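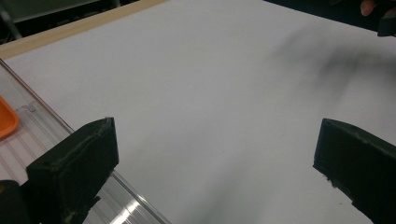 **Cuaderno del taller de conservación de papel. Entrada del 2020-06-21**

Se reanuda el tratamiento del fondo Brandes, interrumpido al término de la segunda fase de limpieza. Quedan pendientes de desacidificación 387 hojas sueltas, todas ellas correspondencia mercantil sobre papel de pasta mecánica, con tinta ferrogálica en el anverso y sellos de tampón en el reverso. El inventario general asciende a 3458 hojas; las restantes están ya en carpetas definitivas o se han apartado por no requerir intervención.

**Estado de partida**

- pH superficial del papel, lote de hoy: entre 4,3 y 4,9. El valor más bajo corresponde a las hojas que estuvieron en contacto con el cartón gris de la encuadernación original.
- Tintas: se realizó la prueba de solubilidad en agua y en etanol sobre todos los sellos. Los violetas sangran en ambos. Los negros resisten.
- Prueba con batofenantrolina: positiva en la mayor parte de las cartas, con viraje intenso en los trazos gruesos de las firmas.
- Roturas: las habituales en los pliegues horizontales. Tres hojas presentan pérdida de soporte en la zona de la fecha.

A la vista de los sellos violetas queda descartado el baño acuoso para la serie completa. Se mantiene el criterio adoptado para la serie Drisley: tratamiento no acuoso por pulverización en las hojas con sello soluble, y baño de fitato cálcico seguido de bicarbonato cálcico en las demás. La separación en dos grupos se anota a lápiz en la camisa, nunca en el documento.

**Trabajo realizado**

Primer grupo. Pulverizado por el reverso, dos pasadas cruzadas, secado al aire sobre rejilla. En la hoja con signatura 494 quedó un velo blanquecino en el margen inferior, que se retiró en seco con brocha suave. Conviene reducir la presión del compresor antes de continuar; la boquilla nueva deposita más producto que la anterior y la tabla de distancias que figura al principio de este cuaderno ha dejado de ser válida.

Segundo grupo. Se preparó el baño de fitato según la receta habitual y se ajustó a pH 5,8 con amoniaco diluido. El agua de la primera inmersión salió de color té claro. Se repitió hasta que dejó de teñirse. Después, bicarbonato cálcico, veinte minutos, y reapresto con gelatina al 1 %. La gelatina de la partida Grondum gelifica antes que la que se venía utilizando: a temperatura de sala empezó a espesar con la cubeta a medio uso y hubo que devolverla al baño maría. Se propone trabajar con volúmenes menores.

Refuerzos. Papel japonés de 5 g/m² y almidón de trigo, aplicado solo en los pliegues abiertos. La hoja 724 se había reparado en algún momento con cinta autoadhesiva; el soporte plástico se desprendió sin dificultad con espátula templada, pero el adhesivo ha penetrado en la fibra y la mancha permanecerá. No se intentará reducirla con disolvente mientras no se conozca el comportamiento del sello contiguo.

**Incidencias**

La prensa Wurer pierde presión por el husillo izquierdo. Mientras se revisa, el alisado se hará bajo peso, entre secantes y reemay, con cambio de secantes a la hora y a las cuatro horas.

La humedad relativa de la sala subió al 61 % a media tarde. Se cerró la ventana del patio y se dejó en marcha el deshumidificador. Las hojas en secado no acusaron deformación.

**Pendiente**

- Medir el pH del primer grupo transcurridas dos semanas, en los mismos puntos.
- Repetir la prueba de batofenantrolina en diez hojas del segundo grupo.
- Pedir reemay y secantes de 300 g/m².
- Rehacer la tabla de distancias de pulverizado.
- Consultar con el archivo si los sobres vacíos se conservan con su carta o en unidad aparte. En la serie Drisley se optó por lo segundo y en sala de lectura ha dado lugar a confusiones.

Las hojas tratadas quedan en el armario de planos, cajones 4 y 5, con testigo verde las del primer grupo y blanco las del segundo.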